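2022년 11월 11일

1/ 기계가 집안일이나 작업장 잡일을 이제 할 수 있느냐는 질문을 회사에서 자주 받는다. 나는 부품 조립 공장 Ferkton에서 현장 관리를 한다. 직원은 97명이고, 이번 주에 Fliltell이라는 로봇 연구실에 가서 작업하는 것을 보고 왔다. 본 것과 생각한 것을 적어 둔다.

2/ 먼저 왜 이게 궁금한지. 우리 공장에는 용접 로봇과 이송 장치가 이미 있다. 이 기계들은 같은 자리에서 같은 일을 한다. 사람이 하는 일 중 남은 것은 대부분 이름도 없는 일이다. 뚜껑 열기, 걸레질, 라벨 붙이기, 현황판 고쳐 쓰기 같은 것.

3/ 그중 현황판이 이번 방문의 이유다. 교대할 때마다 조장이 화이트보드에 수량과 불량 내용을 쓰고 지난 내용을 지운다. 전자식 화면으로 바꾸자는 말이 여러 번 나왔지만 현장에서는 여전히 마커를 쓴다. 장갑 낀 손으로 터치 화면을 쓰기가 불편하다고 한다.

4/ 연구실 담당자는 Aisyah Entili 씨였다. 무엇을 보고 싶으냐고 메일로 물어 왔길래 보드에 글씨 쓰는 것을 부탁했다. 현황판을 로봇에게 맡길 생각은 없다. 다만 필기에는 잡기, 누르기, 버티기가 다 들어가니 다른 잡일을 짐작하는 데 쓸모가 있다고 봤다.

5/ 작업대에는 팔이 두 대 있다. 글씨 쓰는 데 팔이 왜 둘이나 필요한가 했는데, 작은 보드는 벽에 고정되어 있지 않다. 한쪽에서 누르면 반대쪽이 돈다. 사람도 작은 보드에 쓸 때는 다른 손으로 귀퉁이를 잡는다.

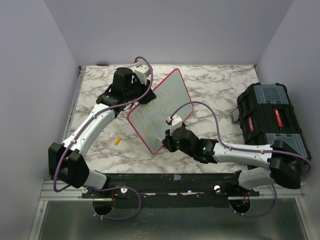 노란 마커로 쓴 글씨가 있는 화이트보드. 왼팔은 모서리 쪽, 오른팔은 보드 아래쪽 가운데 부근.

6/ 글씨는 흐리다. 첫 줄은 "Dream's"처럼 보이고 둘째 줄은 "bot" 다음부터 나는 읽지 못했다. 색이 노란색이라 흰 바탕에서 원래 잘 안 보이는 점은 감안해야 한다. 크기가 고르지 않고 줄도 비스듬하다.

7/ 우리 현황판 기준으로 보면 불합격이다. 숫자 6과 0이 헷갈리면 다음 조가 자재를 잘못 가져온다. 7월에 사람이 쓴 글씨 때문에 그런 일이 한 번 있었다. 그러니 사람도 늘 합격은 아니다.

8/ 내가 주로 본 것은 글씨 모양보다 마커를 다루는 방식이다. 마커는 너무 세게 누르면 촉이 뭉개지고 약하게 누르면 선이 끊긴다. 보드가 조금만 기울어도 누르는 힘이 달라진다. 위치만 외운 기계라면 여기서 막힌다. 우리 용접 로봇에 이 일을 시키면 첫 획부터 안 될 것이다.

9/ 뚜껑도 문제다. 작업대 왼편에 마커 뚜껑 같은 작은 노란 물건이 옆으로 누워 있었다. 사람은 마커를 다 쓰면 뚜껑을 닫는다. (우리 현장에서는 잘 안 닫는다. 마른 마커가 한 상자 있다.) 쓰는 일만 자동화하고 열고 닫는 일은 사람이 한다면 줄어드는 일이 거의 없다.

10/ Entili 씨에게 현장에 바로 넣을 수 있느냐고 물었다. 답은 "아직 아니다"였다. 조명과 벽, 책상이 정해진 곳에서 되는 것과 지게차가 지나다니는 곳에서 되는 것은 다른 문제라고 했다. 영업하는 사람들에게서는 듣기 힘든 답이라 그대로 옮긴다.

11/ 손끝도 가까이서 봤다. 우리가 쓰는 흡착 패드와는 많이 다르다. 흡착 패드는 평평한 판을 들 때는 좋지만 가늘고 둥근 것에는 쓸모가 없다. 마커, 드라이버, 빗자루, 국자처럼 사람이 쓰는 도구는 대개 가늘고 둥글다. 그리퍼 둘이 보드 위에서 가까이 모이는 때가 있는데, 서로 부딪치지 않게 하는 것도 쉬운 일은 아닐 것이다.

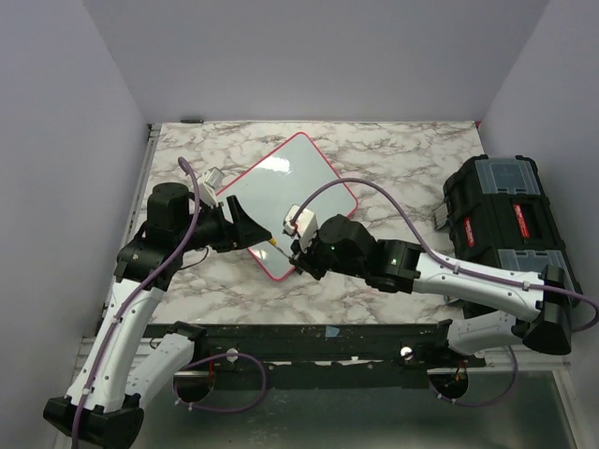

12/ 가는 물건을 잡을 때는 각도가 중요하다. 마커는 끝이 보드 쪽으로 조금 내려가야 쓸 수 있다. 사람은 손안에서 굴려 고쳐 잡지만 손가락이 적은 그리퍼는 그게 어렵다. 내려놓고 다시 집거나 다른 팔의 도움을 받아야 한다. 집안일도 비슷하다. 칼이든 칫솔이든 집은 모양 그대로 쓰는 물건은 별로 없다.

13/ 케이블 이야기도 해야겠다. 보라색 케이블이 팔을 따라 클립으로 고정되어 있고 끝부분은 앞쪽 아래로 늘어져 있다. 연구용으로는 문제없다. 우리 현장이라면 안전 담당인 Duván Villca 씨가 첫날에 지적할 부분이다. 실제로 사진을 보여 줬더니 케이블부터 물었다.

14/ Villca 씨의 두 번째 질문은 청소였다. 절삭유와 먼지가 있는 곳에서 저 관절을 누가 닦느냐는 것이다. 잡일을 줄이려고 들인 기계가 새 잡일을 만드는 경우는 이미 겪었다. Kravets에서 산 자동 세척기가 그랬다. 거름망 청소에 매일 거의 20분이 든다. 손으로 씻던 때보다는 짧지만 견적서에는 없던 시간이다.

15/ 그래서 나는 이런 순서로 따져 본다. 먼저 실수했을 때 무엇이 망가지는지 본다. 글씨가 삐뚤면 지우면 되고, 접시를 놓치면 접시 하나를 잃고, 끓는 냄비를 놓치면 사람이 다친다. 그다음 물건의 자리를 정해 둘 수 있는지 본다. 공장은 정할 수 있고 집은 어렵다. 아이가 있는 집은 더 어렵다.

16/ 이 기준으로 우리 공장에서 먼저 시험해 볼 만한 일은 203번 선반의 빈 상자 정리다. 상자 규격이 하나이고, 늦어져도 라인이 서지 않고, 떨어뜨려도 괜찮다. 현황판 필기는 목록 맨 아래로 내렸다. 반대로 조장들이 제일 맡기고 싶어 하는 일은 엉킨 호스 풀기인데, 이건 한동안 안 될 것 같다.

17/ 집안일은 더 기다려야 한다고 본다. 빨래 개기 영상을 보내 주는 분들이 있는데, 영상을 볼 때는 누가 빨래를 펴서 놓아 주는지, 배속인지, 실패한 장면이 들어 있는지 확인하면 좋다. 속도 자체는 나는 크게 신경 쓰지 않는다. 밤에 혼자 할 수 있다면 느려도 된다. 중간에 사람을 부르는 횟수가 더 중요하다.

18/ 비용을 묻는 분이 많아서 적는다. 이번에는 가격 이야기를 하지 않았다. 연구실 장비라 판매용이 아니다. Breltummont에서 비슷하게 팔 두 대를 쓰는 상자 정리 설비의 견적을 받기로 했고, 유지 보수 항목을 따로 적어 달라고 요청했다. 거름망 때문이다.

19/ 정리 안 된 것 하나. 조장 한 분이 "글씨 쓰는 로봇보다 글씨 읽는 로봇이 먼저 아니냐"고 했다. 현황판을 사진으로 찍어 숫자를 자동으로 올리는 쪽 말이다. 맞는 말 같아서 전산 쪽에 물어봤고 아직 답을 못 받았다.

20/ 견적이 오면 여기에 이어서 쓰겠다. 현장에서 로봇 팔에 도구를 쥐여 써 본 분이 있으면 어떤 도구였는지, 하루에 몇 번이나 사람이 손을 댔는지 댓글로 알려 주시면 좋겠다.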